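Rultex bench arm kit — pre-acceptance inspection
Site: Sitell, trial bay
Inspector: Zixuan Lei
Unit hours at inspection: 1485

3 comments | 4 shares

1. Base and mounting
Base bolts torqued and marked — OK.
Bench rocks slightly at full reach. Comment: shim the rear foot before the load test.

2. Emergency stop
Main button cuts motor power — OK.
Pendant button works, but the reset is stiff. Comment: Rorex to replace under the trial terms.

3. Guarding
Floor line in place. Light curtain not supplied with this kit. Comment: quoted separately by Shen. Purchase should not go ahead without it.

4. Cabling
Strain relief fitted at the base. Wrist cable rubs on the joint cover near the end of travel. Comment: reroute and recheck in March.

5. Gripper
Finger screws tight, no cracks. Pads show light wear. Closing force steady over 198 cycles. Comment: the manual gives no wear limit for the pads. Ask for one in writing.

6. Handling of household items
Thin-rimmed plastic ware to be approached at reduced speed. Keep loose cord off the work surface during unattended runs.

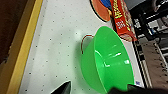
Can the fingers be changed without recalibrating the arm?
Only if the new set is the same length. Any other set needs the tool offset entered again, which takes about 4 minutes from the pendant.

7. Documents
Wiring diagram received. Risk assessment template received, blank. Spare parts list missing.

Result: conditional pass. Items 1, 2, 3 and 4 to be closed before sign-off.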